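Home | Reviews | Workshop | Garden | Kitchen | About | Contact

Skasterov filament dryer review

Mereana Cartwright

My spare room faces north and has a washing line in it for most of the winter. Filament does badly in there. A reel of nylon left on the shelf in October was popping at the nozzle before the month was out, and the prints came off furry. I had been drying reels in the kitchen oven, which worked until I left one in too long and it came out oval.

The Skasterov is a plastic box with a heater in the base, a fan and a lid that lifts off. I paid £39 for it. There is a cheaper one from Uken without a fan, and a friend who owns it tells me the side of the reel furthest from the heater never dries properly. I haven't used it myself.

Setting up took very little time. You plug it in, drop the reel on the rollers, feed the end out through a rubber hole and pick a temperature. The instructions are a single folded sheet in small type. They give a table of temperatures by material, and I would stick to it, as the PLA setting is low for a reason and PLA reels will soften if you get impatient.

The box takes one standard reel. Wide reels fit if you take out the divider. Cardboard reels turn, but they shed dust on to the rollers and after a few weeks mine started to squeak. I wipe the rollers with a damp cloth now and it has stopped. 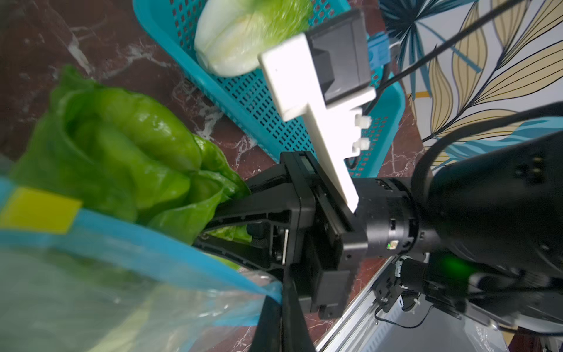
Two hex nuts on a white 3D-printed part with stepped notches.

Damp matters most on parts like brackets and clips, where something has to fit into something else. Wet filament leaves strings and small blobs inside holes, and you end up cleaning each one out with a drill bit held in your fingers. With dried PETG I get holes I can use straight off the bed. Flat faces look better too, though a bit of roughness there never bothered me much.

I weighed a reel of nylon before and after a 16 hour run on the kitchen scales. It lost 2 g. That doesn't sound like a lot but the popping had gone, and the next print had clean edges all the way up. PLA made less difference. If PLA is all you print and your house is dry, I'd keep the money and buy a tub with a good seal.

Noise is my main complaint. The fan is a steady whirr with a slight tick in it, and I can hear it from the landing. I run the dryer during the day and switch it off at night. The timer helps, but it forgets its setting if the power goes off, and it beeps when it finishes – there is no way to turn the beep off that I can find.

The humidity reading on the front is not much use. It said 30 per cent on the first day and it has said 30 per cent on most days since. A separate gauge placed inside gave different numbers each time I looked. I go by the hours on the timer and ignore the display.

The lid could be better as well. It sits loosely at the back corner and I put a strip of draught excluder along it. After that the box warmed up faster.

I'd still buy it again. It does the job, it hasn't ruined a reel, and I have the oven back.

Good: dries evenly, takes wide reels, simple controls
Bad: noisy fan, poor display, loose lid

Recent reviews
Mathur bench vice, small size
Zeleo cordless glue gun
Flush cutters for under a tenner
Which storage tubs seal properly?

We use cookies to remember your settings and count visits. By carrying on you agree to this. Cookie settings | Accept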